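Brarnach, by the Staneck Press history list
Reviewed Tuesday, March 5, 2019

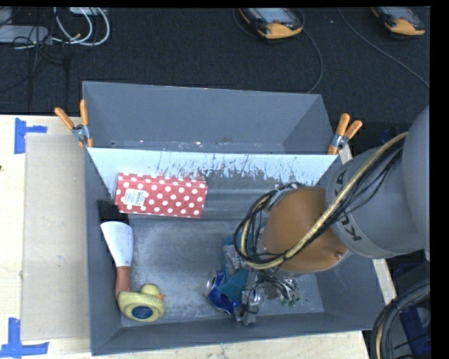 The book follows a mining town through the eighteen months after its garrison changed sides. Most of it is drawn from letters kept by the Chevalier family, who ran the only bakery and fed both armies in turn. The chapters on the November shortages are the strongest. The politics in the capital get less room, and I lost track of the ministers more than once. There are 144 pages of notes and one poor map. I'd still favour it over Drisetar, the longer book from the same list.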